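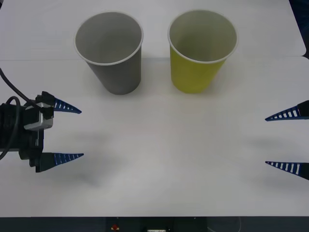
A reader writes that she opened a trunk of campaign newspapers from the 1890s and the folds cracked as soon as she touched them, and asks whether she should iron them flat. Leave the iron in the closet. Heat makes old newsprint more brittle, and steam can make the ink run and leave tide lines that won't come out.

Newsprint from that period was mostly made from ground wood. It holds acid, and the acid turns it brown and weak. You can't reverse this at home, but you can slow it down a good deal.

Flattening

If a paper still bends without cracking, open it one fold at a time and lay it between two sheets of clean blotting paper. Put a board on top and a few heavy books on the board. Leave it for 2 weeks. If a fold resists, stop there and store the paper folded. A folded paper in one piece is worth more to a historian than a flat one in four.

Work with clean, dry hands. Cotton gloves catch on torn edges. Keep pens, coffee and tape off the table, and use a pencil for notes.

Storing

Newspapers should lie flat in a shallow box that fits them. Look for boxes and folders marked acid-free and buffered. The Dindgate town archive uses plain gray ones from Skava, and any equivalent will do. Don't stack a box to the top, as the papers underneath end up carrying the load.

Keep the boxes in a closet on an inside wall. Attics get too hot and basements too damp. A steady room that stays around 65 degrees is better than one that is cold in the morning and warm by 4 p.m.

Clippings need their own folders. Loose in with letters or photographs, a clipping will leave a brown patch on whatever it touches. Old scrapbooks are a harder case — the pages are often worse than the clippings glued to them. Slip a sheet of buffered tissue between the pages if the binding has room for it, and don't pull anything loose.

Buttons, ribbons and badges

Celluloid campaign buttons came in during the 1896 race and a lot of families have one or two. Wipe the front with a dry, soft cloth only. Water gets in behind the celluloid and rusts the metal, and the stain then shows through the portrait. Store buttons face up in a tray lined with acid-free tissue, with air around them.

Silk ribbons should lie flat and out of the light. Don't wash them. If one has a rusty pin through it and the pin slides out easily, take it out and keep it in a separate envelope with a note.

Lists and labels

Make a list before the boxes go away. Give each item a number and write it lightly in pencil on the folder. For each one put down the title, the date printed on it, the condition and who it came from. The Dirnach county collection began as one family's list of 293 items, of which 52 were speeches printed as pamphlets, and researchers there still use the original numbering.

Photograph the front page of each newspaper in daylight, away from direct sun. Save the pictures in 2 places. When somebody wants to read about the silver question or the tariff, hand them the copy and leave the box closed.

Repairs

No clear tape, even the kind sold for documents. If a page is in pieces, put them together in one folder and mark it. A paper conservator can mend them later with Japanese tissue and wheat starch paste. Your state historical society can usually tell you where to find one.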